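Workshop notebook, bench 2
Monday, July 29, 2024
Present: Itsuki Ueda, Junaid Hayat, self (N. Kang). Emiliano Tapia by phone after lunch.

Grulta gripper kit, on approval from Skindedis. Second day of trials. Purpose is to decide whether we buy the kit, rent it, or send it back. The Fludley bid needs something that can handle drinks and packaged food on a table without a fixture for every item, so the trials are built from things of that sort.

Unpacking and fitting are covered in Junaid's entry. To repeat the one open point from it: the adaptor plate went on with the supplied screws but the dowel hole is tight, and we left the dowel out. Wrist repeatability figures should not be quoted from this setup until it is in.

Fixed camera recalibrated first thing. Wrist camera left with the settings Skindedis sent. Grip force setting 4 for bottles, 2 for anything in film. Arm speed held at 60 per cent throughout.

Pouring

Targets are two light blue ribbed cups on the black tray. The bottle is gripped high and tilted steeply from the left. Force setting 4 dents a thin bottle when it is nearly empty, and the dent changes the flow. Setting 3 is to be tried with the same bottle. The vendor's pour routine takes a tilt angle and a dwell time and nothing else; it has no weight input, so the fill level depends entirely on what is in the bottle at the start. Itsuki wants a scale under the tray. I agree, but that is our work and our cost, and should go in the comparison as such.

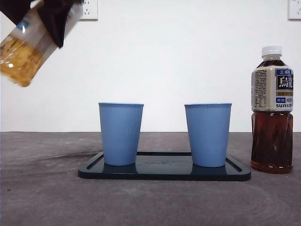

Pour trial, gripper on the upper part of the bottle. Tea bottle standing to the right of the tray.

Reflections off the tray are a nuisance for the cup detector. It put a false rim low on the tray twice this morning. A matt tray would deal with it, although the customer is unlikely to thank us for choosing their trays. Try the detector with the lower region masked before asking for anything.

Release after the pour is slow. The fingers open in two steps with a pause between them, and the pause is not exposed in the settings. Asked Skindedis whether it can be shortened. Dong-geon Son at their end is to reply.

Packaged food

Setting 2, approach from above at the same speed. Film packs are harder than bottles because the outline changes once the fingers touch. The detector does better on the printed part than on the clear part, and the grasp point should be biased towards the label.

The wrist camera is the weak item in the kit. Focus is fixed, and near the pack it is of no use for reading anything small. The big 菜 on the label can be made out at close range, but the small print cannot.

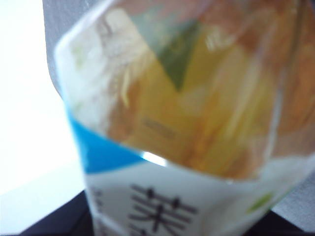 Page last changed 29 July, 16:40 (N. Kang)

If the Fludley people want date codes checked, the wrist camera will not do it and a separate reader has to be priced. Emiliano says the Pereyra unit has adjustable focus but comes without the pour routine, and the quote he holds is from before their price change. He will ask for a new one.

Exposure also wants attention. With auto exposure on, the bright background washes out and the pack edge goes with it. Fixed exposure was better on the left side and worse in the shadow on the right. Left on auto for now so that the results match the morning's.

Traverse and approach

Ran 14 passes across the table with the fingers open, stopping short of the row of items. No contact on any pass. Detection was taken from the wrist camera while moving, which the manual permits and I would not. 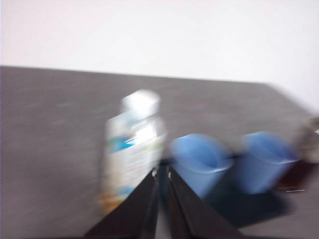
At 60 per cent the blur is too great for a usable edge and the position estimate wanders along the direction of travel. Stopping before each estimate fixes this and costs cycle time. Junaid suggests taking the coarse position from the fixed camera and using the wrist view only for the last part, at reduced speed. That needs the dowel in, see above.

To do
Ream dowel hole, refit plate, recalibrate (Junaid)
Pour at setting 3, same bottle, same fill (Itsuki)
Detector with lower region masked (self)
New Pereyra quote (Emiliano)
Chase Skindedis on release pause

Leaning towards renting. The fingers are good and the force control is adequate, but I would not pay for the camera. Skindedis will not say whether the kit can be had without it.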